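Print this page | E-mail this page

Last updated: Oct 22, 2019

Colex Equipment Review
Pre-Acceptance Safety Checklist with Comments
Item under review: Viltach hand-held gripper and headset kit, two-hand version
Supplier: Palumbo
Site: Skondunwood, main floor, garment handling stations
Type of review: trial, before purchase

Ratings used: OK, OK WITH COMMENT, FIX BEFORE USE, NOT CHECKED. An item rated FIX BEFORE USE holds up acceptance until it is closed in writing. Comments are the reviewer's and apply to the kit as delivered on trial.

SECTION 1. DOCUMENTS AND DELIVERY

1.1 Packing list matches contents. OK.

1.2 User manual supplied in English. OK WITH COMMENT. The manual covers the one-hand version. The two-hand version is handled in a loose insert with no revision letter. Ask Palumbo to put a revision letter on the insert.

1.3 Serial numbers legible on both grippers and on the headset. OK.

1.4 Charger and battery paperwork supplied. OK WITH COMMENT. The charger sheet was supplied. The battery transport sheet came two days later by e-mail and is now filed with the rest.

1.5 Spare parts list. FIX BEFORE USE. Finger pads are listed as a spare, but no part number is given. We cannot order against a description.

SECTION 2. WORK AREA

2.1 Work surface is stable and does not roll or shift under a leaning operator. OK. Pushed from both sides by hand at full reach. No movement.

2.2 Operator can reach the far side of the garment without putting a knee on the surface. OK WITH COMMENT. Shorter operators will have to work from two sides. The work instruction should allow for that.

2.3 Power leads routed clear of walkways. FIX BEFORE USE. A yellow extension cable lies loose across the open concrete floor. Use a cable cover or bring the lead along the wall. An operator in a headset looks down at the work and will not be watching the floor when stepping back.

2.4 Loose items removed from the work surface. FIX BEFORE USE. Phones are to be off the bed before a run starts. A phone face down on the sheet can be dragged to the floor with the garment, and it is also in reach of the jaws.

2.5 Lighting. OK. Even overhead light, no deep shadow at the jaws.

2.6 Floor mats flat and secured. OK WITH COMMENT. Foam mats with interlocking edges are acceptable away from the walking line. Paper should not be left on top of them. 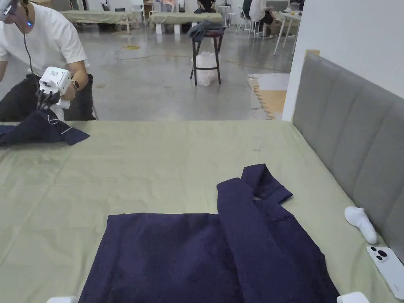 Fig. 1 — Headset and hand-held gripper in use at the bed station.

SECTION 3. HEADSET AND CABLES

3.1 Headset stays in place when the operator leans forward. OK. Tested at a normal working lean and again with a quick turn of the head.

3.2 Headset cable. FIX BEFORE USE. The cable hangs free down the chest. When the operator leans in, a loop forms in front of the shirt at the same height as the hands. The kit needs one clip at the collar and one at the belt. A clip is shown on page 9 of the manual but was not in the box.

3.3 Cable releases under load before it can pull the operator's head. NOT CHECKED. The insert says the connector is a breakaway type and gives no release force. Colex will test it with a spring scale once Palumbo confirms a value.

3.4 Indicator light can be seen by a second person. OK. The operator cannot see it, so the start of a run should be called out loud.

3.5 Surfaces touching the skin can be wiped clean. OK WITH COMMENT. The forehead pad wipes clean. The rear strap is woven and holds sweat. Issue one strap per operator.

3.6 Field of view. OK. No part of the headset blocked the view of the hands or of the near edge of the surface.

SECTION 4. GRIPPERS

4.1 Weight of each unit. OK. 414 grams on our scale, same for left and right. Acceptable for a 40-minute session with a break after it. We would not go longer without a wrist support.

4.2 Watches and jewelry. OK WITH COMMENT. A wristwatch sits right beside the gripper body when the unit is held normally. It did not catch on anything in our trial, but the safe rule is to take it off. Add to the work instruction.

4.3 Fasteners tight and all present. OK WITH COMMENT. The hex screws on the fingers and mounting arms were checked with a hand key. One of the small screws at the top of a finger took an eighth of a turn. No thread lock was found on it. Repeat this check at the end of the trial.

4.4 Pads bonded to the inner faces of the fingers. OK WITH COMMENT. See 4.5.

4.5 Pad wear. FIX BEFORE USE on the left unit, OK on the right. The trial units were not new. The cycle counter on the left unit read 3,015 at delivery and the one on the right read 1,627. The insert calls for new pads at 3,000 cycles. The left unit should have been serviced before it was shipped to us.

4.6 Pinch point between the fingers. OK WITH COMMENT. Closing force follows the operator's own hand and there is no motor in the hand-held unit, so the force is limited. A second person reaching in to straighten a collar is the one at risk. One pair of hands per garment while the jaws are in use.

4.7 Sharp edges. OK. A cotton cloth was drawn over the body, fingers and arms and did not snag.

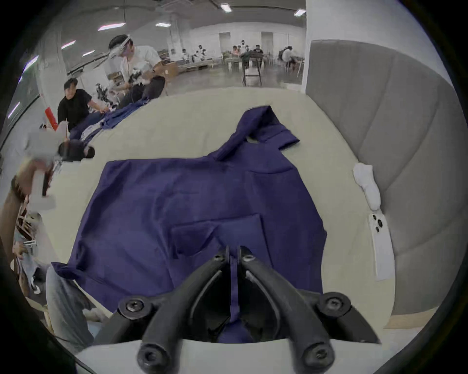 Palumbo replied in writing that the 3,000-cycle figure is for denim and canvas, and that on shirt-weight fabric the pads may be run longer if the surface is not glazed. They will send a new set for the left unit at no charge and asked that the old set be returned for measurement. They also agreed that the insert should say which fabric the figure applies to.

Reviewer's response: accepted for the pads sent. The limit stays at 3,000 for all fabrics on our site until the insert is changed. Operators should not have to judge glazing by eye in the middle of a shift.

4.8 Trigger returns freely. OK on both units. Slight drag on the right unit for the first few pulls, not found again.

4.9 Hand strap and grip fit a small and a large glove. OK WITH COMMENT. The large glove fits only with the strap on its last hole.

SECTION 5. WORK WITH FABRIC

5.1 Garment releases cleanly when the jaws open. OK. Shirts with a button placket were tried along with plain hems. A button can sit between the pads and hold the jaw partly open. Operators should take hold beside the placket.

5.2 Fabric does not get drawn into the jaw pivot. OK WITH COMMENT. It did not happen during the trial. A loose drawstring could reach the pivot, and garments with drawstrings are out of scope until tested.

5.3 Two-hand lift and spread without the units striking each other. OK WITH COMMENT. The housings can touch when both hands come together over the near edge. Contact is light and did no damage. A bumper on the inner side would be a cheap improvement.

5.4 Garment kept on the work surface. OK WITH COMMENT. Long items hang over the near edge, where they can be stepped on. Start with the hem well inside the edge.
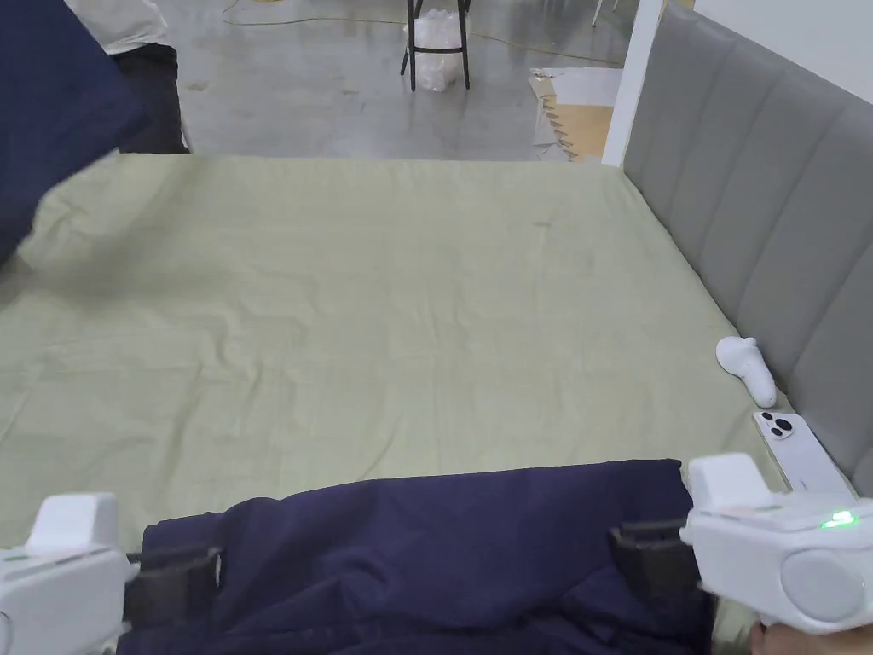
The same point applies to bed sheets and other large pieces, which the kit is also sold for. We did not test these. The work instruction should limit use to shirts and similar garments for now, and the supplier should state a largest size in the manual.

5.5 Base sheet stays put while the garment is pulled. OK WITH COMMENT. The fitted sheet creases but does not travel. A flat sheet would need to be clamped.

5.6 Pads leave no mark on fabric. OK. Navy and white cotton checked under a desk lamp after 20 grips in one place.

SECTION 6. STOPPING, CHARGING AND STORAGE

6.1 Operator can stop at any time by letting go. OK.

6.2 Units can be set down safely. FIX BEFORE USE. There is no stand or dock in the kit. Units get laid on the bed between garments and can roll toward the edge. A simple rack at waist height will close this item.

6.3 Batteries warm but not hot after a full session. OK. Checked by hand at the end of each of two sessions. No thermometer was used.

6.4 Charging area clear of fabric and packing material. OK WITH COMMENT. Keep plastic bags and stuffing well away from the charger. The charger sheet asks for open space on all sides and gives no distance. We use one foot.

6.5 Storage case. NOT CHECKED. Not included in the trial delivery.

OPEN ITEMS

1.5 Part number for finger pads — Palumbo
2.3 Extension cable across floor — Skondunwood
2.4 Phones off the work surface — Skondunwood
3.2 Cable clips, two per kit — Palumbo
3.3 Release force value — Palumbo, then Colex to test
4.5 New pads, left unit — Palumbo
6.2 Rack for grippers — Skondunwood
6.5 Storage case to be seen — Palumbo

RESULT

Not accepted as delivered. The kit may stay on trial at Skondunwood under supervision once 2.3, 2.4 and 4.5 are closed. Full acceptance needs every item on the open list closed and a second check of the finger screws under 4.3. The right unit may be used by itself in the meantime, with the one-hand section of the manual.

Print this page | E-mail this page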